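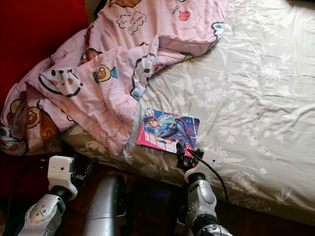
Gurham: the questions I keep getting

What is Gurham?

It's my two-armed home robot build, and it lives in the bedroom because that's the only room with space to roll! I started it in September. The arms run on Stilum, the control code Brodie Whitcombe and I have been hacking on forever.

Why practice on a bed?

Soft stuff is hard. A card on a tabletop stays put, but on a mattress everything sinks and slides (blankets are worse).

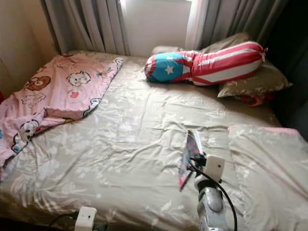 I also like that sheets forgive me when I get the height wrong. I've set the approach speed too high more than once.

Which object should I start with?

Something thin and stiff, like a card or a booklet. Come in low at a corner, and keep the grip force at 2 out of 5 until you trust it.
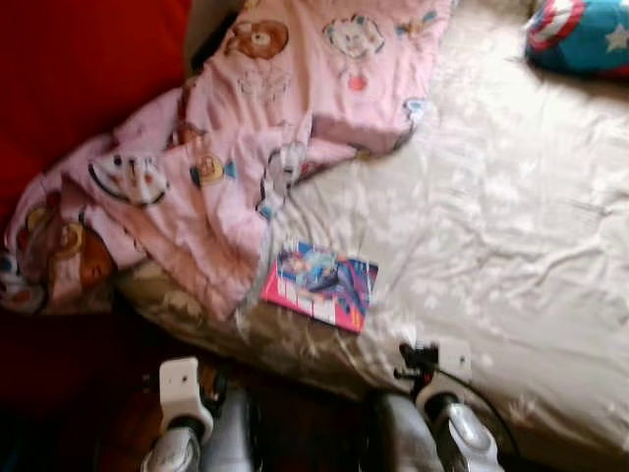 Go slower than you think you need to, and save your logs! I have 1,382 of them now, and Charoen Tanasarn still asks me for more.

Can I get the code?

Yep, email me and I'll send the Stilum folder. Wiring notes are still a mess.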